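Chapter 2
Work Surfaces and What They Hold

Most household work happens on a flat surface at about waist height. Food is cut there, letters are opened there, clothes are folded there, and a good many things are put down there and left. A person who learns to manage one table well can usually manage the rest of the house. For that reason this book takes up the table before it takes up cupboards, closets, or floors.

In this chapter you will learn how to clear a surface, how to look it over once it is clear, and how to decide what may go back on it. You will also learn the difference between a mark and a stain, and when to leave either one alone.

2.1 The Manzano Household

Throughout the book we return to a household survey made in the town of Manzano. Patricio Palacios asked families to write down every object that came to rest on the main table of the home over the course of a month. The forms that came back listed 2,796 objects. Of these, 2,571 had a regular place somewhere else in the house. The rest had no place at all, and those are the harder problem. We deal with them in Chapter 4.

Palacios worked in October, when school papers were heavy and coats had started to come indoors. Keep this in mind when you compare his lists with your own. A summer table collects other things.

2.2 Clearing

Clearing means taking everything off. Moving a pile from the left side to the right side is sorting, and sorting comes later. Set the objects on a chair, a bed, or the floor – anywhere that will have to be given back before night. Allow 40 minutes for a family table the first time. Wipe with a damp cloth, going with the grain if the top is wood or has a wood pattern, then dry it.

2.3 Looking the Surface Over

Stand at one end and look along the top toward a window or lamp. Low light brings out scratches, rings, and streaks that cannot be seen from above. Pay attention to the front corners and the strip nearest the chairs. Write down what you find before you try to remove anything. A gray line may be pencil, or it may be a scuff, and the two call for different treatment. Try a soft eraser first.

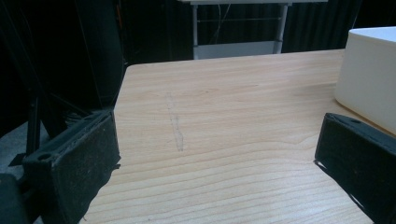
Figure 2.1 A light wood-grain tabletop with a faint grayish streak and a white container with rounded corners.

2.4 The One-Container Rule

When the surface is clean, choose a single container to go back on it. Small things that truly belong at the table go inside, and the lid, if it has one, must close. Place it toward the back or to one side so that the middle stays open for work.

Key terms: clearing, sorting, resting object, open middle

Comments

inaki_l: Used the chapter with my evening group. The eraser tip worked on two desks out of three. Iñaki Lozano

Marta: Is Chapter 4 posted yet? I have a whole drawer of things with no place.

tdw: Section 2.2 should mention unsealed wood. A damp cloth raised the grain on mine.

Contact | Copyright Zirkovari Press | Back to top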